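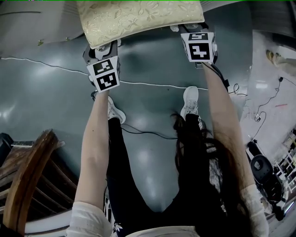
Holding a patterned cushion by its two lower corners.

What Does a Loadmaster Do?

Have you ever watched a really big airplane roll down the runway and wondered what was inside it? Sometimes there are no rows of passengers at all. There might be a truck in there, or tents, or a whole stack of crates full of blankets. And somebody had to decide where every one of those things should go. That somebody is called a loadmaster, and it is one of the most interesting jobs in the Air Force, even though most people have never heard of it!

Think about a seesaw for a minute. If you sit on one end and your big cousin sits on the other, up you go. But if your cousin scoots in toward the middle, the two of you can balance. An airplane is a little like that. It has a balance point, and the heavy things have to be placed so that the nose doesn't feel too heavy and the tail doesn't either. The loadmaster adds up the weights, works out the balance, and then tells everyone where to park each load.

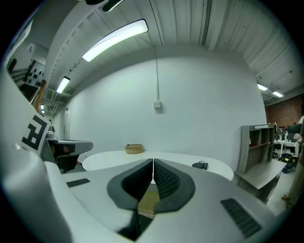
Next comes the tying down. Airplanes bump and tilt, and a crate that slides in the air could hurt someone or upset that careful balance. So the crew uses nets, straps and strong chains – lots of them – and hooks them to rings in the floor. Then the loadmaster walks all the way around and tugs on things to make sure they are tight.

Josefien Van der Linden teaches new loadmasters at Grosville, and she still remembers her first big load. It was 135 boxes of canned soup and two water tanks, and she was so nervous that she checked her math seven times before breakfast. "The tanks were the tricky part," she told us, "because water sloshes, and sloshing water moves the weight around."

Loadmasters fly along with the cargo, too. On some trips they open the big back door in the air and let supplies float down on parachutes to people who can't be reached by road. They wear a harness for that, of course, and they talk with the pilots over a headset the whole time.

Would you like to try it at home? Lay a ruler across a pencil, put two coins on one end, and see where you have to put one coin on the other side to make it level.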